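Tiltdale Pair: hand-held grippers for household chore recording

Product code TD-618
In stock. Sold as a pair, left and right, with cables.

Overview

The Tiltdale Pair is a set of two hand-held grippers for teams who want to show a machine how a household job is done. A person holds one in each hand and does the job with the jaws in place of their fingers. The opening of the jaws is recorded along with the path of each hand, and both go down the cable to your computer. The same jaws can be fitted to the Dorkard bench arm, so that what was learned by hand can be tried on the arm without changing the tool.

It is meant for light work at a table: clothes, packets, cutlery, small boxes. It isn't meant for lifting pans, for wet work or for use near a hob.

What's in the box

2 hand-held grippers (left and right)
2 black cables with screw collars
1 junction unit
1 spare set of jaw pads
1 hex key
Printed set-up sheet

What it can and can't do yet

We are often asked whether a machine trained with the Pair can do the laundry. The short answer is that it can do pieces of it. We would sooner say which pieces than have you find out after the order has gone through.

Picking a single sock off a plain table works well. Dropping it into a basket works well too, as long as the basket stays where the machine expects it. Folding a tea towel in half works on a good day, and the second fold is less dependable than the first. Towels with a fringe are worse than towels without.

Pairing socks is still hard. A sock has no fixed shape, and two dark socks lying together look like one lump to most camera set-ups. A person sorts this out by pulling at one and seeing what comes with it. The arm will pull as well, but it is slow to notice that it has both. Turning a sock the right way out is beyond anything we have seen run on our jaws.

Duvet covers, fitted sheets and buttons: no. Please don't buy the Pair for these.

Shop-floor jobs are a mixed story. Moving flat packets from a tray to a carton is close to being useful, and one customer, Jeltham, runs it for part of the day with a person at the next bench. Bagging loose goods is not there yet, as the bag won't stay open.

Setting up a sock task

Most buyers start with socks and a basket. It is cheap, nothing breaks, and you can put everything back and go again in a few seconds. Use a table with nothing else on it and a basket with low sides, so the jaws can reach in without the body of the gripper hitting the rim. Mix light and dark socks from the start. Leave one or two outside the basket if you want the machine to learn both places.

Keep the cables running away from the work and off the near side of the table. If a cable drags across the top it will move the socks, and the recording will be no use.

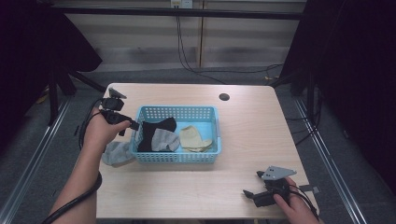
Before you order

Check your table height. The grippers are comfortable with the elbows slightly bent, and tall users may want the table raised. Long sessions tire the wrist, so we advise a break after every 50 recordings.

The jaws are short. They take hold of cloth well when it is bunched and less well when it lies flat, and a sock pressed smooth against the table will need a second go. Longer jaws are planned for August.

Left and right units can't be swapped over. If you need two of the same hand, ask before ordering.

Which arms does it fit?

The jaws fit the Dorkard bench arm with no adaptor. An adaptor plate for the Gaete arm is sold separately. We don't supply plates for other makes, but the drawing is on the downloads page and any small workshop should be able to cut one.

Care

Wipe the jaws with a dry cloth. Lint builds up behind the pads when you work with socks and towels, so take the pads off now and then and brush it out. Don't use oil. Replace the pads when the ridges have worn smooth.

Customer review

"Bought for a project on putting washing away. The grippers are well made and the set-up sheet is clear. We recorded 1,173 goes at the basket task and the arm now manages single socks without much fuss. It still drops thin ones and we have given up on pairing for the time being. Cables could be longer. I would buy it again, but anyone hoping to hand over the ironing pile should wait."
Delia Bustos

Delivery and returns

Sent by tracked courier in one box. Unused sets can be returned in the original packing. Jaw pads can't be returned once opened. Spare pads and cables are listed under Tiltdale Parts.

Page last updated 2024-06-30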